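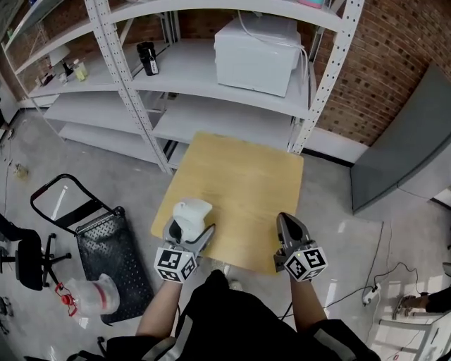
To: flasto-users
Date: 16/09/2023
Subject: Re: [flasto-users] how many wiping demos before it's worth training?

> We're starting on cloth tasks with the hand-held grippers and I'd like
> to know what others do. Do you fix the cloth's starting shape? And how
> many demos did you have before the first training run told you anything?
> We have 13 and the policy mostly stares at the board.

Oh, I'm so glad somebody else is doing cloth! We've been at it in Clandthorpe since June and it's my favorite task by a mile.

Short answer on numbers: with 13 we got nothing either. At 40 the left gripper started going for the cloth on purpose, and at 49 it would press and drag in a way you'd recognize as wiping. That's all on one wooden board on the floor, so don't read too much into it.

On the starting shape – please don't fix it! We folded the cloth neatly for our first batch and the policy fell apart the moment it saw a crumpled one. Now we just drop it and take whatever we get. Crumpled is harder to grab cleanly, but the retries are great data, so keep them in unless the tracking drops out.

Which brings me to the marker cubes. If you press down hard on the cloth your wrist tips over, and the cube faces can turn away from the camera. Go slower than feels natural and keep your elbows out a little. Also run the right gripper's cable off to the side before you start, or you'll be tugging it all session (ask me how I know).

We leave the clutter in the background alone and move the board up to 3 times a session. The Leung loader handles that fine, but Clitance exports need the new calibration file each time – I lost a whole afternoon to that one.

Could you post one of your 13? I'd love to see how long your grasps are. Ours were way too quick at first.

> Also, one hand or two?

Two, even if the right one mostly just waits near the corner. We tried parking it out of view and the policy got very confused when it came back in.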